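Korard Cloudline Duvet Insert, Queen, All-Season

I own a duvet I have come to respect, and I resent the time it took.

The old one was a wedding present that had long since sent all its filling down to the foot end, like passengers on a sinking ferry. For most of a winter we slept under two layers of cotton with a bolster on our ankles. When I finally gave up I did what everyone does, which is read 1083 reviews of the same product and come away knowing less. Half of the buyers said it was too hot. The other half said it was too cold. One gave it a single star for arriving at a neighbor's house.

So, the Korard. It comes from Kistance, the home store out past the car wash in Tumville, rolled up in a bag the size of a loaf of bread. The instructions tell you to let it rest for a day before use. Mine rested for an afternoon, got bored, and went on the bed looking like a relief map. By the second night it had evened out and I stopped taking it personally.

The filling is a down substitute. The label describes it in a paragraph I have read several times, and as far as I can make out it's very fine polyester with a good publicist. It's sewn into boxes, and the boxes are small, and this matters more than anything else on the label. Nothing has migrated. I have had it since August, washed it twice, and there is still filling at the top end, where I keep my shoulders.

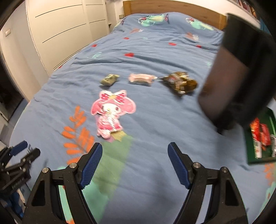
From the Spare Room
Household reviewer, Tumville office

Warmth is harder to judge, as I share a bed with someone who runs at the temperature of a baked potato. The Korard is sold as all-season, a phrase that in bedding usually means wrong for all of them. In August it was too much. I spent most of the month with one leg out. From the first cold week onward it has been very good, warm without that damp, wrapped-leftovers feeling you get from cheap polyester. If you live somewhere with proper summers, budget for a sheet and some self-control.

Noise, then. I didn't know duvets made noise until I read the reviews, and now I can't stop hearing them. The Korard has a faint rustle when new, like somebody in the next room being careful with a bag of chips. It went away after the first wash. The Dal Bello I tried before it never stopped, and I sent it back. That one had a lovely fabric and a thread count of 400, and turning over in it sounded like hiking.

The corner loops deserve a word. There are four, they are short, and they're stitched on as though the factory expected a fight. They work only if your cover has ties inside, and mine had ties on 2 corners, for reasons known to whoever sewed it. I put the duvet in with the ties at the top and let the bottom fend for itself. It has been fine. Getting the cover on still takes me five minutes and one short rest, and I no longer believe in the trick where you roll it up like a burrito. I have watched the video. I made a burrito. It stayed a burrito.

Washing is where the company gets optimistic. The tag says machine washable, and so it is, if your machine is the size of a hot tub. Ours took it in the way a snake takes in a goat, and the spin cycle moved the washer over a foot to the left. The second time I went to the laundromat and used one of the big front loaders. Drying took two rounds on low with a couple of tennis balls, and it came out fluffier than it went in. Bring a book.

My one real complaint is the size. Queen is generous across and stingy lengthwise, so a tall person has to choose between chin and toes. I'm not tall and I still notice on cold nights. Kistance sells a king for a bit more, and if I were doing it again I'd buy that and let it hang over the sides.

Four stars. The bag it came in is now holding the old duvet, which we're keeping for guests we don't like much.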